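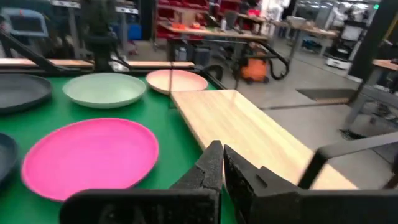

Subject: Re: [Skilby robotics club] Plate task, which order for the practice runs?

Date: Thu 22 July

Hello all,

On the list it was written:

> In March we agreed that every team practises with the same plates.
> Now the Flovside team asks if the pink plate must be taken first,
> or if the order is free. Also, does the wooden board belong to the
> task or is it only there to make it harder?

The order is free. I looked again in the rules for the Skistov day and they say only that all five plates must be on the board within 20 minutes. So the board belongs to the task, it is the place where the plates go.

My advice is still to begin with the pink one. It lies flat and near to the gripper, and it has a low rim, so the fingers must come in at a small angle. If your program can do this plate, the sage-green one behind it should need only a change of position. The two dark plates at the left side I would leave for the end. In our log we have 59 practice runs, and most of the failed ones stopped at a dark plate.

Please start each run with the fingers closed, as the rules ask. Last week two teams started with them open, and I could not compare their times with the others.

The Debnath script for the log is now corrected. It stopped writing after line 189, so please take the new version before you practise again.

I will be at the green table on the next club evening, if somebody wants to try the angle together.

Kind regards,
the list keeper, Skilby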